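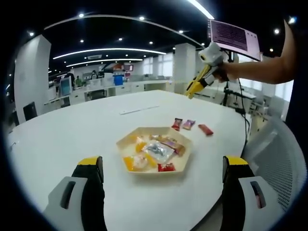
Visitors to the Fondura open day asked, more than once, whether the wrapped snacks had been picked for being easy, and one wrote on a comment card that the demonstration "proved a person can move candy." We take the remark seriously.

4.2 Public demonstration

Figure 5. Hand-held grippers at the snack table, Fondura open day. Wrapped items in a hexagonal tray, with three bars on the tabletop.

The session ran in May. Gristik, the host, reports 214 attempts by guests and staff, of which 128 were kept for training. No rule for discarding the rest was written down beforehand, and we could not reconstruct one afterward. The policy trained on the kept attempts, Fasard, is said to succeed in 55 percent of trials. Those trials used the same table and the same kinds of wrapper. We see little in the number that would carry over to a kitchen or a store shelf.

Guests enjoyed themselves. That tells us the tool is easy to pick up, and we would not claim more from it.

Print this page | E-mail this article

Comments (3)

Ko: Were the discarded attempts mostly from guests? That would change how I read the 55.

shelf_life: I went. Fun afternoon, but I never saw a failed grasp written down.

Ko: Then the 214 is a guess too.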